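2023년 11월 작업 노트
Gralent 양팔 셀 대여 평가 / 약병 정리 작업
작성: 백하늘

구매 여부는 아직 미정. 대여 기간 안에 확인할 것은 투명 용기 인식, 뚜껑 파지 안정성, 양팔 간섭 회피. 견적서의 Dovorum 인식 모듈은 선택 품목이라 기본 모듈과 따로 비교해야 한다.

오전에 셀을 켜고 홈 자세 복귀부터 확인. 왼팔은 이상 없음. 오른팔은 첫 기동 때 손목 축에서 토크 경고가 한 번 떴고 재기동 후에는 안 나왔다. 로그는 공유 폴더에 올려 둠. Cabello는 케이블 루프가 당겨진 탓이라고 보는데 나는 확신이 없다. 손목을 끝까지 돌린 상태에서 재현되는지 따로 볼 것.

캘리브레이션은 매뉴얼 순서대로 진행. 매뉴얼에는 선반 높이를 먼저 입력하라고 되어 있으나 실제 프로그램에서는 테이블 평면을 잡기 전까지 그 항목이 비활성이다. 문서가 구버전이다. Gralent 쪽에 메일 보냄. 선반 모서리를 기준점으로 잡은 뒤 오른팔 좌표가 안쪽으로 5 mm 밀려 있어서 수동 보정값을 넣었다. 보정값이 재부팅 후에도 남는지는 미확인.

작업 정의: 테이블에 흩어진 용기를 집어 선반 왼쪽 가장자리를 따라 한 줄로 세운다. 갈색 약병, 투명 용기, 흰색 용기를 섞어서 사용. 내용물 종류는 구분하지 않고 용기 외형만 본다. 목표 위치는 고정, 시작 위치는 매번 손으로 흩뜨린다. 화분은 장애물 조건으로 포함. 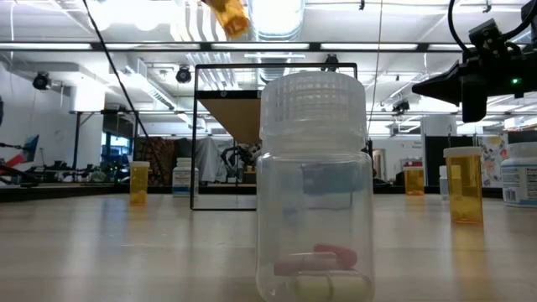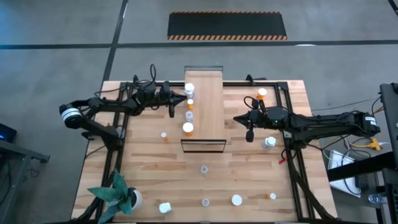
기본 인식 모듈로 49회 시도, 실패 8회. 실패는 거의 다 투명 용기 쪽이다. 뚜껑은 잡히는데 몸통 윤곽이 뒤 배경과 섞여서 높이 추정이 흔들린다. 높이를 낮게 잡으면 손가락이 뚜껑 아래로 내려가 몸통을 밀고, 높게 잡으면 뚜껑 윗면을 스친다. 갈색 병은 몸통 색이 뚜렷해 추정이 안정적이었다. 흰색 병은 자세 추정은 괜찮았으나 라벨 방향에 따라 신뢰도 값이 달라진다. 파지 자체에는 영향 없음.

Dovorum 모듈로 바꾸면 투명 용기의 높이 오차는 줄어든다. 대신 첫 인식까지 시간이 눈에 띄게 길다. 같은 배치로 반복할 때도 매번 처음부터 다시 계산하는 것으로 보인다. 캐시 옵션이 설정 파일에는 있는데 화면에서는 켤 수 없다. 파일을 직접 고치면 지원 범위에서 빠지는지 문의할 것. 두 모듈의 시도 횟수가 맞지 않아 성공률 비교는 아직 표에 넣지 않는다.

파지력
- 기본값은 작은 바이알에 과하다. 한 단계 낮춰서 사용.
- 큰 병은 낮춘 값에서 선회 중 기울어짐 발생. 용기별 프로파일을 나눠야 함.
- 프로파일 전환은 작업 스크립트에서만 가능. 티칭 화면에는 항목 없음.

양팔 간섭
선반 위쪽 공간을 공유 구역으로 지정하면 한 팔이 들어가 있는 동안 다른 팔은 구역 밖에서 대기한다. 안전하지만 느리다. 구역을 2개로 나누면 동시에 들어갈 수 있는데, 이 설정에서는 손목 위 케이블 루프가 충돌 모델에 포함되지 않는다. 케이블 부피를 손으로 추가한 다음에 다시 시험한다. 그 전까지 분할 설정은 저속으로만 쓸 것.

타사 비교
Ulleck 그리퍼는 손가락 교체가 쉽지만 이 셀의 플랜지에 맞추려면 어댑터가 필요하다. 어댑터 납기 회신 없음. Zinchenko 쪽 견적은 설치 교육이 포함되어 있어 총액만으로는 비교가 안 된다. 항목을 분리한 견적을 다시 요청함.

Cabello 의견: 투명 용기 비중이 높으면 Dovorum 모듈까지 묶어서 봐야 하고, 기본 구성만으로는 우리 용도에 부족하다. 나도 대체로 동의. 다만 조명 조건을 한 번도 안 바꿨다. 천장 조명 반사가 투명 용기 높이 추정에 들어오는지부터 봐야 모듈 값을 따질 수 있다.

다음에 할 것
- 조명 일부 소등 상태에서 투명 용기만 반복
- 보정값 재부팅 후 유지 여부
- 오른팔 손목 토크 경고 재현
- 케이블 부피 추가 후 구역 분할 재시험
- 대여 연장 시 요금 기준 확인 (7월에 받은 단가표는 소프트웨어 항목이 빠져 있음)

종료 전 양팔 홈 복귀, 용기는 테이블 위에 그대로 둠. 배치 건드리지 말 것.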